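February
By the course tutor, Kallport Robotics

Week 2: comparing grippers in simulation

Civon's two-finger gripper managed 33 clean lifts out of 200 in our simulated bathroom. Before blaming the fingers, check the contact settings — a poor friction value can sink any design.

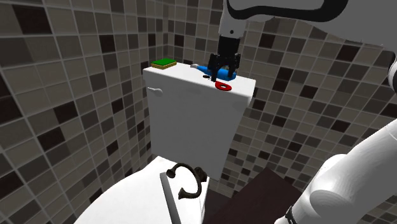 Ukent's score looks better, but it came from another controller. I wouldn't rank the two on that. Rerun both with the same arm path and bring your failure logs.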